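Wubit Mersha would like it known that she did not go to graduate school to put scarves in baskets. She has put a great many scarves in baskets.

Mersha runs data collection at Derese, a small robotics shop whose software, Nulum, learns household chores by copying recordings of people driving the arms through them. Each recording is called an episode. The scarf task stands at 686 episodes, and she can tell you which week she stopped enjoying them.

"The first 30 were a party," she says. "Everybody wanted a turn. By 275 it was me and a podcast."

An episode in her room lasts 40 seconds when it goes well. The operator steers, the cameras record, and a person tags the take as keep or toss. The tagging tool, Listine, has a text box for comments. Mersha's comments have grown shorter over the months. The most recent one I saw over her shoulder read "meh."

I asked why a scarf, of all things.

"A block is the same block every time you pick it up," she says. "You put a scarf down and it's a new object. It folds over itself, it sags, you grab one layer when you wanted three. If all your examples start from a nice neat roll, you get a robot that is excellent at nice neat rolls."

So the starting positions are messed up on purpose, following a sheet taped to her monitor. She wrote the sheet after noticing that operators asked to be random tend to be random in the same way -- usually a lazy S, a little left of center.

She keeps some of the clumsy takes as well. A grab that slips and gets corrected is worth more to her than a flawless one, though she admits this is hard to explain to a new operator who has just apologized for it. The clean ones still outnumber the rest, and she suspects people of practicing.

The wrist cameras were an argument she won. Her colleagues liked the wide view, which looks better in a slide deck. Mersha wanted the close one, even when close means a lens full of yarn.

"People see those and ask me if the camera's broken," she says. "No. That's what it looks like when you're picking up knitwear with your face."

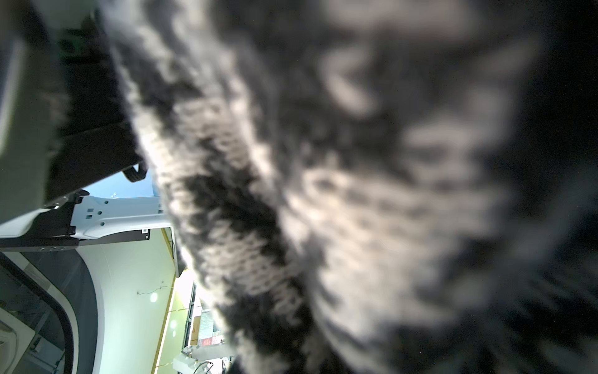
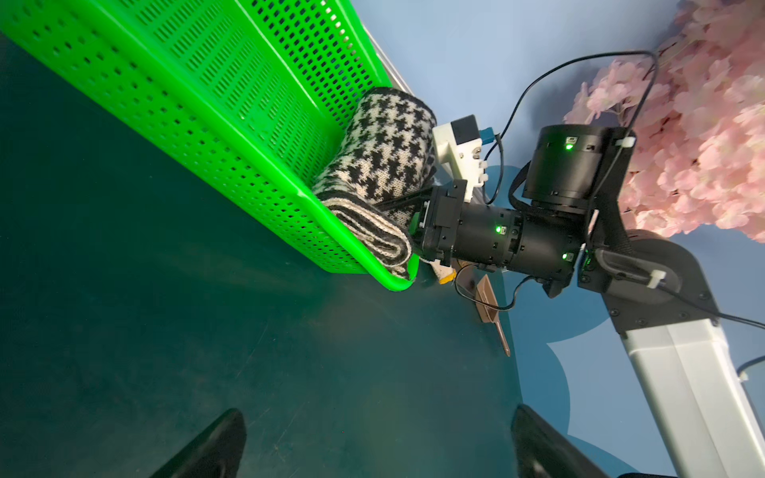 What comes next

The next task on the list, code-named Wileck, is socks. Mersha has asked for a second operator and a better chair. The chair has been approved.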